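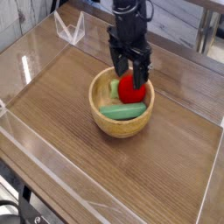
Bowl finish log, September 30, 2020

Blank from the July batch, Furukawa stock. Sanded to 400 before the first coat of Grindari oil. Wiped off at 20 min, left on the rack overnight. Rim still takes oil faster than the wall, same as the last two. 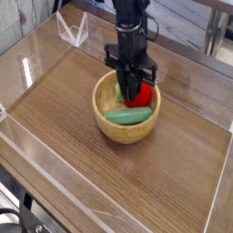
Second coat thinned with Kellavico, 2 parts oil to 1. Less drag on the cloth. Weight before coat 613 g, after wipe 616 g. Sasaki's scale reads 1 g high; not corrected for.

Tung sample (Genonby can, lot 1613) still tacky at the foot after 100 h. Moved it to the warm shelf. Do not stack anything on it.
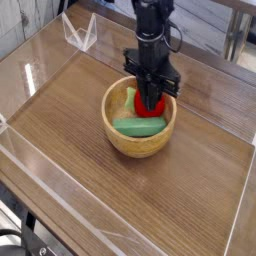

Miyuki Kawaguchi asks whether we can skip the 900 grit pass between coats. Tried it on the offcut: nibs at the end grain, fine elsewhere. Keep the pass for end grain only.

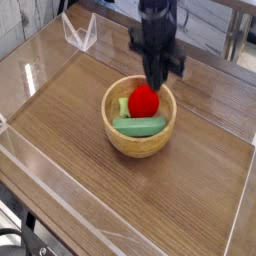

Water drop test at day 7, then day 14. Takeshi to order more lint-free cloth. Rags go in the lidded can.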